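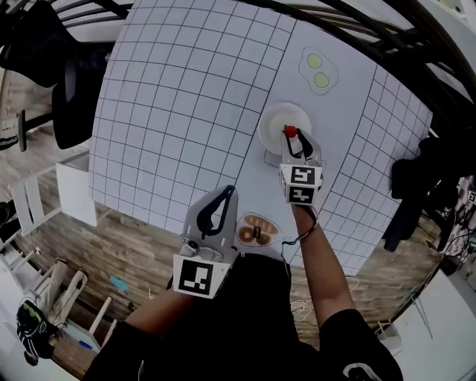 Trucos para cuidar los libros de la biblioteca del centro cultural

Cuando empezamos a ordenar los libros religiosos e históricos de la asociación Meng teníamos 1.087 volúmenes, muchos heredados de familias del barrio, y ni idea de cómo limpiarlos. ¡Qué gusto da ver ahora las estanterías! Van algunos trucos caseros que nos funcionan de maravilla.

Polvo: brocha suave de maquillaje, siempre con el libro bien cerrado y desde el lomo hacia fuera. Nada de trapos húmedos.

Olor a cerrado: meted el libro en una caja grande con un cuenco de bicarbonato al lado (sin que se toquen) y dejadlo tapado tres días. Si sigue oliendo, otros tres. Con las biografías antiguas que nos dejó Peiyu Liao hubo que repetir, ¡y quedaron estupendas!

Manchas de lápiz: goma blanca, movimientos cortos y en una sola dirección. El bolígrafo no se toca.

Esquinas dobladas: papel secante por los dos lados y peso encima toda la noche – un par de diccionarios va perfecto.

Tejuelos: papel sin ácido y letra grande. Zeyu Bai los escribe a mano en dos idiomas, y da gloria leerlos.

Estantes: dejad cuatro dedos libres por detrás para que corra el aire. Los libros apretados sufren muchísimo al sacarlos, así que mejor holgados y con sujetalibros.

En febrero repasamos la sala entera, balda por balda, antes de que vuelva el ciclo de conferencias. Si tenéis un remedio para las cubiertas de tela descoloridas, contádnoslo, que todavía andamos probando – la sección de poesía lo pide a gritos.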